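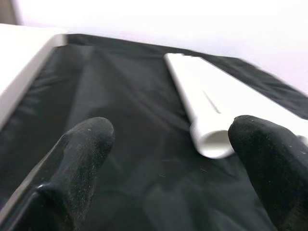 Handgelenkkamera, Greifer geöffnet, weißes Rohrstück auf schwarzem Tuch.

Laborbuch Datenerfassung, Arbeitsplatz Bonudberg
Februar, Donnerstag, Beginn 8:40 Uhr
Projekt: Cusi, Teilaufgabe "Rohr aufnehmen und ablegen"

Stand zu Beginn: Im Bestand liegen 685 freigegebene Demonstrationen. Das mit Hultano vereinbarte Ziel für die Teilaufgabe beträgt 3000. Die heutige Sitzung dient der Fortsetzung der Reihe mit dunklem Untergrund sowie der Prüfung der Belichtung an der Handgelenkkamera.

Aufbau. Als Unterlage wird das schwarze Tuch verwendet. Es wird vor jeder Serie neu ausgelegt, jedoch nicht glattgezogen; Falten sind ausdrücklich zugelassen. Das weiße Rohrstück wird von Hand abgelegt, die Ausrichtung wechselt nach jeder Demonstration. Schräge Lagen waren im bisherigen Bestand unterrepräsentiert und werden heute bevorzugt. Die dunkle Längslinie am Rohr soll in einem Teil der Aufnahmen nach oben zeigen, im übrigen Teil zur Unterlage. Das Modell soll sich nicht auf dieses Merkmal stützen.

Ablauf einer Demonstration, unverändert gegenüber der letzten Fassung der Anweisung: Start mit offenem Greifer oberhalb der Unterlage, Anfahrt, Greifen quer zur Rohrachse, Anheben, Ablegen im Zielfeld, Öffnen, Rückzug. Abgebrochene Versuche werden nicht gelöscht, sondern mit dem Vermerk "Abbruch" gespeichert. Über ihre Verwendung im Training entscheidet die Auswertung.

Beobachtungen

9:15 Uhr. Die weißen Flächen im Hintergrund sind in der Handgelenkansicht stark überbelichtet, das hintere Rohrende hebt sich kaum noch davon ab. Zeichnung im Tuch und an den Greiferfingern bleibt erhalten. Feste Belichtungszeit um eine Stufe verkürzt, danach Vergleichsserie. Die Kante des Rohrs ist nun besser zu trennen, das Tuch verliert dafür in den Schatten. Mercedes Sánchez spricht sich dafür aus, beide Einstellungen im Datensatz zu belassen und die Stufe in den Metadaten zu führen. So übernommen.

9:50 Uhr. Auf den schwarzen Fingern liegt sichtbar heller Staub. Reinigung vorerst zurückgestellt, um den Zustand innerhalb der Serie nicht zu verändern. Vor der nächsten Serie abwischen und im Protokoll vermerken.

10:30 Uhr. Bewegungsunschärfe bei schneller Anfahrt. Für die Steuerung ohne Belang, für die Lageschätzung des Rohrs vermutlich störend. Bedienende werden gebeten, die Anfahrt im letzten Abschnitt ruhiger auszuführen - eine Begrenzung der Geschwindigkeit in der Software wird derzeit nicht vorgenommen.

11:20 Uhr. 13 Demonstrationen der Vormittagsserie wegen fehlender Zeitstempel der Gelenkdaten gesperrt. Ursache liegt nach erster Durchsicht im Aufzeichnungsdienst Fornia, der nach einem Neustart ohne Abgleich der Uhren angelaufen war. Die Bilddaten sind vollständig. Eine nachträgliche Zuordnung wird nicht versucht, die Aufnahmen werden wiederholt.

Offene Punkte

Startprüfung in Fornia um den Uhrenabgleich ergänzen (Sánchez).
Vergleich der 2 Belichtungsstufen anhand der Validierungsmenge, Ergebnis hier nachtragen.
Klären, ob Lagen nahe am Rand des Arbeitsfelds zur Teilaufgabe gehören. In der Vereinbarung mit Hultano ist dazu nichts festgelegt.
Zweites Tuch mit matter Oberfläche beschaffen, der Glanz des jetzigen ändert sich mit jeder Faltenlage erheblich.

Fortsetzung der Serie 13:30 Uhr, Belichtung verkürzt, Finger gereinigt.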